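Callness squeeze bottle, 502 ml. Back in stock from January, new cap, same price.

Refillable, for sauces, dressings, oil, pancake batter, whatever you serve out of a bottle. Soft sides so you don't need a strong grip. Stands on its cap or its base, both flat.

**Quick details**

- Holds 502 ml to the brim, fill to the shoulder line
- Height 200 mm, neck opening 40 mm (takes a normal funnel)
- Clear, red or yellow
- Dishwasher top rack, cap off
- Not for the microwave. Not for anything straight off the hob, let it cool first

**The cap**

Changed since the last batch. The old one had a loose hinge and we had a fair few returns, sorry. New one is a Kofler cap, screws down tighter, small slit valve inside so it stops when you stop squeezing. Valve pops out for cleaning, push from underneath. Dont use a knife on it.

Old caps won't fit new bottles. New caps do fit old bottles, sold seperately in bags of 17.

**What goes through it**

Mayo, mustard, ketchup, salad cream, all fine. Honey fine if the kitchen is warm. Relish with bits in, no, take the valve out or use the wide-neck Arum jar. Thin vinegar dressings come out fast so go easy.

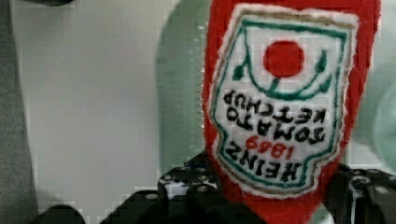 Sumaiya Sheikh wrote in that hers went cloudy after a month of chilli oil and she'd like to know if that washes out. Mostly, yes. Warm water, spoon of bicarb, leave overnight, rinse. Red oils will stain the clear bottle a bit whatever you do, so get the red one for those.

**Ordering**

Singles or boxes. Mixed colours in a box OK, put it in the order notes. Orders in before 2 pm go out same day. Labels not included, the write-on ones are on the accessories page.

Bulk prices: ask for Upendo Kinyua at the trade desk.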